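Reviews > Training kit > Suture practice > Bidik curved skin pad and thread set

Search reviews Go All categories

Bidik curved skin pad and thread set: review

December 29, 2023

Quick one as I'm meant to be packing. Had the Bidik set since September, used most weeks, sometimes twice. Paid £34 from Plosis, delivery on top. Pad, thread, a base tray and a leaflet. No instruments in the box, so don't buy this as a first kit and expect to start that evening. Suits me, I've got enough metal in drawers already.

The pad

Gently curved, which is the whole reason I bought it. My old Shao block was dead flat and I'd got lazy on it. On a curve you have to think about where the needle comes out, and your second bite never sits quite where the first one did. Took me a few sessions to stop tearing the edges.

Wounds come pre-cut, with reddened areas round them. Thought the colouring was a gimmick. It's useful, you can see straight away if you've wandered too far from the edge. Colour hasn't rubbed off on gloves. Has rubbed off a bit on the tray.

Top layer is good. Some drag, bit of give. Underneath is less good, goes crumbly round any hole you use more than a handful of times, and once it's crumbly a stitch pulls straight through if you tighten like you mean it. The leaflet says to move along to a fresh wound. Well yes, but there are only so many.

Smell on opening: strong. Left it 72 hours on the windowsill at Pledthorpe and it was fine after that. Slightly tacky too, picks up fluff like anything. Wipe with a damp cloth, let it dry, don't use talc (I did, goes grey in the cuts and never comes out).

The thread

Very thin and dark, brown in some lights and black in others. Shows up well on the pad, much better than the blue stuff Shao used to send. Downside is memory. Straight off the reel it wants to spring back into coils, and a loop you've laid nicely will open or flip over if you hang about. Pulling a length through damp gauze first helps. Not much, but helps.

I cut mine at 30 cm for interrupted stitches, 40 for running. Longer than that and I spend the evening untangling. Knots hold if you put an extra throw on. Without it the first throw slackens while you're setting up the second, every time. Might be me.

Also it frays if you grip it hard with a crosshatched jaw. Hold it lightly, or hold the bit you're going to cut off anyway.

Where it earns its money for me is close work, instrument ties with both tips right down by the wound. Hardly any space between them and the thread going round and between the two, so if it's stiff or kinked you know about it at once. Good lighting matters more than I'd expected. Bright metal throws glare and hair-thin thread just vanishes into it, I've ended up shifting the lamp more than the pad.

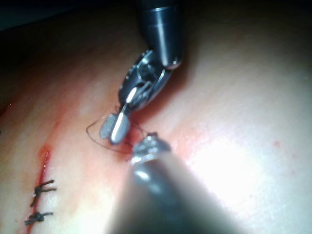
The tray

Cheap. Four rubber feet, one fell off in week two, glued it back, fell off again. The pad sits in a lip and stays put for gentle stuff but lifts at the corner when you pull up on a knot. Double sided tape sorts that. Wouldn't pay extra for the tray on its own and Plosis do sell it on its own, no idea why.

Leaflet

One sheet, folded. Drawings are tiny. The bit on running stitches skips a step between the second and third drawing and I'd have been lost if I hadn't done it before. Look elsewhere for teaching.

Compared with the Shao block

Shao lasts longer, no question. Firmer all the way down, doesn't crumble. But it's flat and shiny and the needle squeaks going in. Bidik feels closer to what I want to practise on, and wears out faster. I've kept both. Shao for warming up and the boring repitition, Bidik when I want to be made to work.

Replacement pads are out of stock at Plosis at time of writing, have been for a while. Bear that in mind. If they dont come back it's a one-season purchase.

Good
- the curve
- red areas round the cuts, easy to judge your edges
- thread shows up nicely

Bad
- under layer goes crumbly
- springy thread
- tray feet!!
- spares

Would I buy again? Pad yes, at that price, if they sold it without the tray. Thread, probably not, I'd get a softer one. Four out of five, three and a half if the spares are still missing by spring.

Will update when the last couple of wounds give out.

Contact us | Copyright 2023, all reviews remain with their authors | Back to top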